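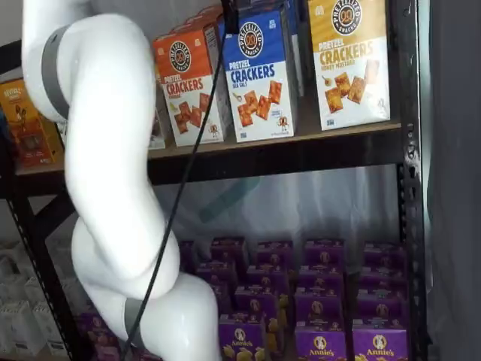 Firkano Demonstration Arm: Open Day at Grodesville

Come and watch a white arm with grey bands at its joints do shelf work among the pretzel crackers and Annie's. The Firkano runs at our Grodesville showroom on open days through November 2020, 90 minutes a session, biscuits provided (by hand, so far).

Private visit: £299 for up to 2 people
Deposit: £100, returned if you turn up
Also showing: the Ojo controller, which beeps

Bring your own groceries if you think they're difficult. Tins welcome. Eggs at your own risk.

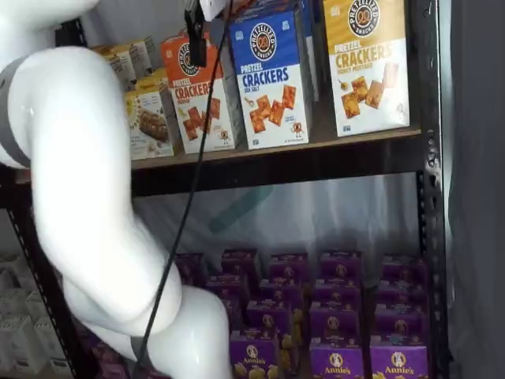

Phúc Đàm writes that he went to the Jurnatville session in August, found the arm more patient with cracker boxes than he is, and would still like a chair next time.

Chairs are now included.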